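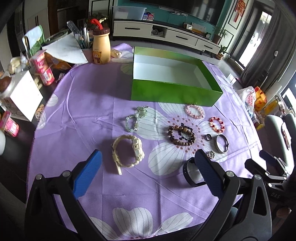
4. Laying Out the Small-Items Task

4.1 Before you start

This section covers the jewelry-to-box task, the second of the tabletop tasks in the Clareo collection protocol. It assumes you have finished Section 3 and that the gripper passed its open-close check. If it did not pass, go back. It will not improve by being ignored.

You need one open box with no lid, a table you can walk up to from one side, a patterned cloth, and a set of bracelets, rings and wristwear. The layout at the top of this section is a good one to copy: bracelets on the left and in the middle, rings and a bangle lower down, a watch and a fitness band nearest the fingers, and the green box behind them all.

4.2 Setting the table

1. Spread the cloth. Do not iron it. Creases are welcome, and so are large flowers. Policies trained by the Entwistle group on plain gray tables did well on plain gray tables.

2. Put the box at the far side of the items, open side up and empty. Check the inside. Rings left over from the last run are the most common fault in our logs.

3. Set the items out in front of the box, flat on the cloth. Leave enough room between neighbors for one finger of the gripper to come down without touching anything else.

4. Let the bracelets fall however they fall. A loose loop is fine. A pendant resting inside its own bracelet is fine too, and makes a harder grasp.

5. Leave the background alone. Pens, cans, a television, house plants: all of it stays. Operators have a strong urge to tidy up first, and it has cost us a good deal of useful data.

Note: The item set must include at least one ring. Operators who dislike rings tend to forget them.

4.3 Recording an episode

6. Hold the gripper over the near edge of the table with the fingers open and both blue pads in view. Start recording.

7. Pick one item. Close on it slowly, lift it clear of the cloth, carry it over the box and let go. Lower the fingers to just above the rim first. Throwing is a separate task and has not been funded.

8. Return to the start pose before going for the next item.

9. If you drop something on the cloth, keep recording and pick it up again. Mark the episode RETRY. If you drop something on the floor, stop, mark it LOST, and look under the chair.

10. When the table is clear, stop recording, empty the box and set out the items in a new order.

CAUTION: Do not squeeze beaded bracelets to see how strong the gripper is. It is strong enough.

CAUTION: Keep your free hand out of view while recording. The Itusen filter rejects any episode with a bare hand in it, including the ones where you were only pointing.

4.4 What the data is for

The July release of the set holds 3,162 episodes. Of the 135 held-out trials we ran on a fixed arm, 76 ended with the chosen item in the box. Most failures were rings. The arm would line up neatly, close on a fold in the cloth, and deliver nothing to the box with great care.

Retry episodes helped more than we expected, so please stop deleting them. The full breakdown by item is in Appendix C of the Florkside report.

Section last revised July 31, 2026. Continue to Section 5, Uploading and Checking Episodes.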